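Granbridge Ready Households - progress report, May

To: Gillies program desk
From: project lead, Granbridge

Quick one this time, more detail in the spreadsheet. Money questions at the bottom.

Where we are

Preparedness courses running in Granbridge and Burkthorpe. Granbridge is on schedule. Burkthorpe started late, hall had a double booking and then the road flooded, so people signed up for a flood course couldn't get to it. They've been moved to the next block.

Target for the year is 200 households with a written plan and a basic kit at home. We're at 90. Behind where the proposal said we'd be by now, but the slow part was always going to be the first half. Sign-ups went up after the ice storm and the power cut that went with it.

What we teach has changed a bit. Original plan was 3 sessions: water, heat and light, getting out. People kept asking about medication and pets, and older folks wanted to know what to do if the phone lines are down. So the last session now has a long chunk on staying put, and the evacuation part is shorter. Handouts rewritten. The old ones told people to store water but didn't say how often to change it, which was the first question at every session.

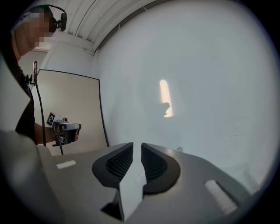 Kits. Clirkatetti are still our supplier for the water containers and the hand-crank radios. Last delivery came in two parts and the second part was short on radios. They've agreed to make it up with the next order. No extra cost to the grant. We gave out the radios we had to households with no car first, everyone else got the rest of the kit and a slip saying a radio is owed.

One change I'd like you to OK: the emergency blankets in the original budget are very thin and tear when you unfold them. Would like to swap for fewer, heavier ones. Same line, same total.

Follow-up visits

We said we'd check back with each household after 6 weeks. This has been harder than expected. People are out, or they don't pick up for a number they dont know. Switched to sending a text first and that's helped. From the visits we have done - most still had the kit together and could find it. Quite a few had used up the batteries on toys and remotes. We now suggest taping the battery pack shut and writing the date on it.

Written plans are weaker. A lot of them name a meeting place but no second one, and hardly any list an out of town contact. Adding ten minutes to the first session so they get filled in at the table, before anyone goes home.

Not going well

Evening sessions in Burkthorpe. Turnout poor, room cold. Trying Friday mornings instead. Also the stove demonstration is on hold until the insurance people tell us wether we can light one indoors. We've been doing it outside when weather allows.

Next

- finish the delayed Burkthorpe block
- radios out to everyone who is owed one
- large-print handouts, and a Spanish set if the translator's quote fits
- go through the storage unit, check dates on the food

Money

Spending is under on travel, over on printing (the handout rewrite). Can we move the travel underspend across? Need a yes or no before the next print order goes in. Receipts are scanned and in the shared folder, except two from the hardware store that I still have to dig out.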